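3.2 Work surface and pushing tool

The arm was set up in a shared workshop run by the Tautahi group, on a bench used by other members in the evenings. Everything had to come off and go back on without losing its position, and this decided most of the choices described in this section.

The base layer is perforated pegboard, bolted to the bench in panels. The holes give a ready-made grid for fixing the arm and for checking that nothing has moved since the last session. Our first trials, in March, were run directly on the pegboard. Small pieces caught on the holes and turned when they should have slid, so a flat wooden board was laid over the top. It was sanded by hand, left unvarnished and held by two pegs under its rear edge.

The tool is a plain rod mounted at the wrist and pointing straight down. We considered a gripper and decided against it. Pushing needs no fingers, no extra wiring and no grip planning, and a rod can be turned up on a small lathe and replaced when it bends. The height of the tip was set by lowering the arm until a strip of card just dragged beneath it, then raising it slightly. This was repeated at the start of each session – the wood moves with the weather, and the setting drifted more than we had allowed for.

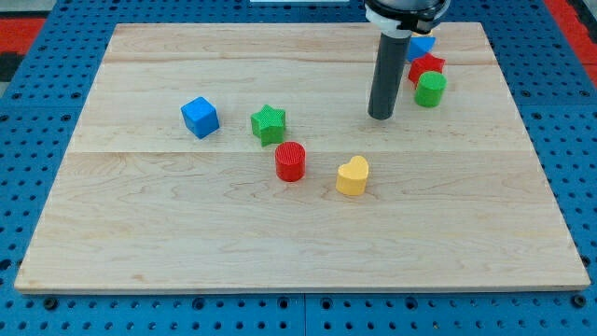

Figure 4. Pushing rod above the wooden board, with the toy shape blocks set out on it.

Seraina Ruchti, commenting on the draft circulated in July 2022, wrote that a board glued up from planks would never stay flat through a winter, and that she would have used a sheet of float glass with paper underneath. Her objection is a fair one. Glass was tried briefly on the earlier Plendia build, where the blocks slid too far after each push and the reflections upset the colour detection. We kept the wood and accepted the daily height check as the cost.

The blocks are light and vary in how they respond to contact. A cylinder tends to roll around the rod unless the push is well centred, while a star can catch it between two points and be carried along quite steadily. No attempt was made to correct for this in the hardware.

In all, 2,214 pushes were logged on this surface. Of these, 178 were discarded after the rod touched the wood, nearly all of them before the height check became routine.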